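# Finish room, wooden kitchenware

March 8, 2020

Oil test on the Hestgate table, continued from the last page.

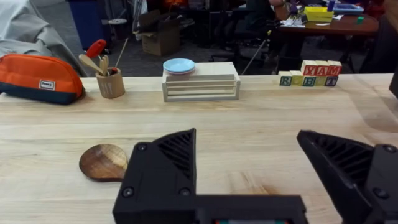
The Poulain oil needs longer between coats than the can suggests, at least in this room with the heat turned down over the weekend. First coats went on the spoon blanks after a sanding at 400 and a wipe with a cotton rag. I waited overnight and the maple still grabbed at a fingertip. Walnut was better. For the kind of surface I'm after, the dark brown spoon lying at the front of the table is the one to compare with, because the figure in the bowl shows up well and that is what people pick a spoon for. The light spoon standing in the grooved holder is the other end of the range. On pale wood like that I would stay away from anything that yellows.

Coat log so far:

- Batch A, Poulain oil, first coat: soaked in fast on end grain, wiped off after the usual wait. Handles blotchy near the neck.
- Batch A, second coat: better. Still a dull patch on the inside of most bowls where the scraper left tracks.
- Batch B, Bredis wax over bare wood: nice to touch, no depth. Water drops left rings.
- Batch B again, sanded back: not worth repeating. The wax clogs paper badly.

Batch C will be oil first, then Bredis wax once the oil has cured. Leave 2 pieces out of it as controls.

Rack. The low slatted one is still unfinished and I want to keep it that way until we settle on what goes on top of it. With the light blue plates on it, the bare wood looks fine. Oil would darken it a shade and the blue would probably stand out more, but a plate put down damp on fresh oil will mark. If it gets anything, it gets a thin coat on the slats and the same on the top, and it sits a week before any dishes go back.

Utensil holder. Grooves are a pain to finish. A rag skips the bottom of the carving and a brush leaves too much in there, which goes sticky. Try a stiff brush nearly dry, then blow out the grooves and turn the piece upside down to drain. Take all the tools out first, skewer included. The inside should stay bare.

Letter blocks. No oil on the printed faces until we've tried it on a spare. The red on YAM is the color I'd worry about most. Plan is to put one drop on the corner of a spare letter, leave it under a weight on white paper, and see if anything comes through. The plain yellow ones can be tested the same way.

Pencil case needs to live somewhere other than the finishing table. Oil on fabric does not come out.

Supplies: order 939 from Wallthorpe is short one pack of 400 sheets. Need that, lint-free rags, and a second can with a lid for used rags. Rags with oil on them go flat over the rail to dry, never balled up in the trash.

To do next:

- Scrape the bowls in Batch A and recoat, insides only
- Write the coat number in pencil on the handle ends
- Drop test on spare block
- Move the Hestgate table away from the heater
- Check the July notes for the cure times we got in warm weather

Batch A goes back on the drying rail at 9 tomorrow.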